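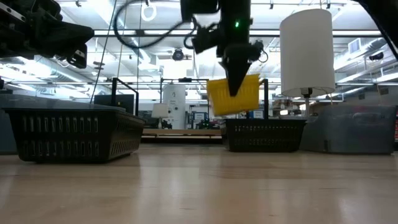 How to Write a Scary Story for Kids (Without Getting Angry Emails From Their Parents)

23/05/2019

I've been writing spooky stories for eight-to-twelve-year-olds for a while now, and the question I get most is "how scary is too scary?" I'll get to that! But first you need a story, so let's build one from scratch. I'm going to use my own work in progress, a thing called The Heva Well, because I know where all its problems are.

Step 1: Pick one fear

Just one. My first draft had a haunted well, a creepy doll, a missing brother AND a pack of wolves (I know, I know). Kids got to chapter three and couldn't tell me what the book was about. Now it's the well. Something down there answers when you talk to it, and it sounds like you.

Small fears work great at this age. Being left behind, a parent acting a little off, a noise in the wall. You don't need a demon.

Step 2: Make the place feel lived in

My town is called Ustham, and I spent a whole December figuring out where the school was, who sold the bad candy and which street flooded. Most of that never made it in. But when the weird stuff starts, the reader already knows what a normal afternoon looks like there, so the wrong things stand out.

Step 3: Get the grown-ups out of the way

You can have them busy, or not believing, or asleep. I'd go easy on making them all stupid, though. Kids notice, and it gets old fast. In my story the aunt believes every word, and she's more frightened than the kids are. That was so much more fun to write.

Step 4: Hold the monster back

My monster is the Skulik. It doesn't show up in full until around page 100, and before that you get wet footprints, a smell like pennies, and a voice. Write your scary scene once with the monster described head to toe, then cut that description down to a single detail. Keep the one that bugs you most.

Step 5: Let them breathe

After a scare, put in a joke or a sandwich or a dumb argument about whose turn it is with the flashlight. I aim for chapters of 900 words or so, and I try not to end two in a row on a scream.

Step 6: So, how scary is too scary?

My own rule: the kids in the book can be in real danger, but they have to be able to do something about it. A trapped kid with a plan is exciting. A trapped kid with no plan for 12 pages is where I lose readers (and where the emails come from). Pets are your call. I killed a cat once, in a story called Mangubat, and I still hear about it.

Step 7: Read it out loud

Preferably to an actual kid, with the lights on. Watch for the wiggling. If they wiggle, trim that part. If they go very still, leave it alone and move on to the next chapter.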